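Hinley Home Tasks Group
Minutes of the data meeting, 8 November 2025

Present: the collection team, the labeling team, one person from training, and whoever was eating chips on the remote line.
Apologies: hardware, who said they were busy with hardware.

1. Minutes of the last meeting

Approved after one correction. The minutes said the labeling team "agreed" to the new tag list. The labeling team asked for this to read "was shown."

2. Where the count stands

The target for the bedroom set, agreed with Prinance, is 2000 usable episodes before the February delivery. Collection reported good progress and put up a chart. Training asked whether the chart showed recorded episodes or usable ones. Collection said recorded. The chart was taken down and will come back next time with a second line on it, lower than the first.

It was agreed, again, that "usable" means the episode has a clear start, a clear end, both grippers tracked all the way through, and a task label that matches what was done. An episode where the operator changes their mind halfway is a perfectly good record of human nature and goes in the reject folder.

3. Box tasks on the bed

Most of the discussion went here. The box tasks use an open cardboard box on a bed, with small things in it and next to it. Operators work with hand-held grippers, one per hand, each with its own camera.

Training said the model does well with hard, square items and treats anything crumpled as a personal insult. More soft and lumpy items are wanted, placed close to the box and partly behind it. They also want the box turned at different angles. In the first batch it sat square to the edge of the bed nearly every time, and the model now seems to believe this is a law of physics.

Collection pointed out that the instruction sheet says "place the box neatly." The sheet will be changed.

There was a long exchange about blankets. Labeling would like plain ones, as large printed letters confuse the automatic outlines. Training would like busy ones, for the same reason. Training won. Labeling asked that their sigh be minuted.

4. Gripper handling

Review of a sample from Gittins showed operators starting to close the fingers long before they reach anything, as if practicing. Operators will be asked to come in with the fingers open and close once, at the item.

Both grippers should be in the work area from the start of the episode. One operator had been parking the second one out of view and bringing it in as a surprise. The model does not enjoy surprises.

Rest breaks are now 5 minutes after every 15 minutes of recording. Collection asked if the breaks were optional. They are not. Wrist complaints are up, and so is the number of episodes that end with a thud.

5. Room clutter

Someone proposed clearing the rooms before recording. This was turned down. We are paying to collect in lived-in rooms, and a tidy one can be had in simulation for much less. Operators should leave furniture, bags and bottles where they find them, and should not move things between episodes to "help."

Names, letters and family photos are still to be put away first. That part of the sheet stands.

6. Labels

The tag list has 7 verbs. Labeling reported that people are using "put," "place" and "set down" as if these were different things. After debate it was agreed that they are the same thing, and that the verb will be "place." The person who wrote the tag list abstained.

"Adjust" will be dropped. It had come to mean "something happened and I was not sure what."

7. Storage

The Plallevus server is close to full. Training offered to delete old test runs. Training offered this last time too.

8. Actions

Collection: fix the chart. Rewrite the box section of the instruction sheet and take out "neatly."
Labeling: merge the three verbs, retire "adjust," re-check the affected episodes.
Training: delete the test runs. Send a list of soft items wanted, with sizes.
Hardware: attend.

9. Any other business

A request for better chairs in the review room was noted. It has been noted before.

Attachment to item 3 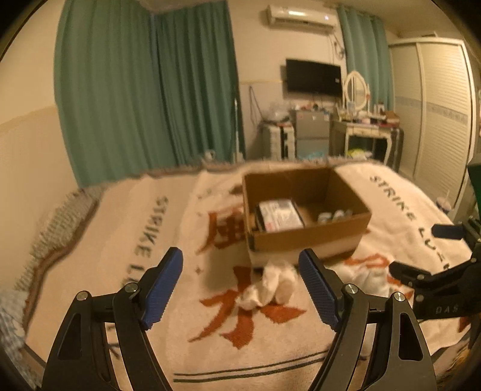
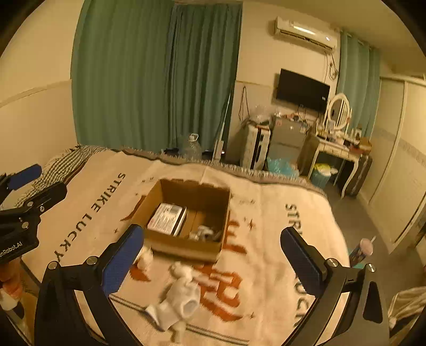

Box task, gripper camera views. Both show the open box on the printed blanket, with white items in front of it.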